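Apr 25, 2023
Open afternoon at Winel: 203 tries at a black block

I signed up for the Winel open afternoon because the invitation promised "a look at how our robots learn," and because there was a lunch. The lunch was sandwiches. The learning was upstairs, past a door you had to be buzzed through, and there was a good deal more sitting down involved than I had pictured.

Winel is a small outfit on the second floor of what used to be a carpet showroom. The project they show to visitors is called Jullia, and its purpose is to get a pair of robot arms to handle ordinary objects without anyone writing out the steps. For that they need examples, and for examples they need people, who guide the arms through the same small job over and over while everything gets recorded. Our guide called each go an "episode," which makes it sound as if you might want to find out what happens in the next one. In the next one they pick up the block again.

We were a group of 38, split up so that only 7 of us went in at a time. My batch got the two-arm table. The target for the day was 287 episodes of a single task, and by the time we came in, the tally on the whiteboard outside stood at 203. I asked whether that was good. I was told it was "fine for after lunch."

The task is this: one arm goes for the block, lifts it, and passes it to the other arm, which sets it down somewhere else. My nephew mastered it before he could talk. The arms are still at the stage of being shown. 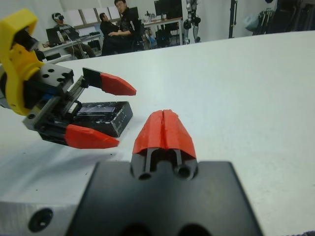

Wrist camera view of the two-arm table, one gripper open over the block and the other closed.

Each arm carries its own small camera, and the recordings from those cameras are what the system studies, along with the positions of all the joints. I spent a while watching the live feed on a screen, and it changed how I thought about the job. From up there you get a lot of white table and a lot of your own fingers. The rest of the lab comes along for free, desks and people and all, and the system has to work out for itself that none of it matters. I asked if they ever put up a curtain. They had, in March, and then the thing did nicely until they took the curtain down.

The fussiest part is deciding what counts. A clean grab and a clean pass go in the good pile. A dropped block goes in a second pile. Then there is a third pile, for episodes where the person hesitated, changed their mind and got there anyway, and I gather there have been long meetings about the third pile. One school of thought says hesitation is useful. The other has to label it.

Labeling happens in a program called Flamik, which was down for a good part of our visit. We were shown a printout.

Visitors could have a turn on the practice rig, a smaller setup named Ntuli in a side room. I had two turns. On the first I closed the fingers on air with great confidence. On the second I got hold of the block and carried it off the edge of the table, and was thanked warmly. Neither attempt was saved, I was assured, a little faster than I would have liked.

If you go: take the stairs, since the elevator stops at the first floor and thinks about it. Wear something warm. Ask about the third pile only if you have no train to catch. The next open afternoon hasn't been announced, but they keep a sign-up sheet at the front desk, under the sandwiches.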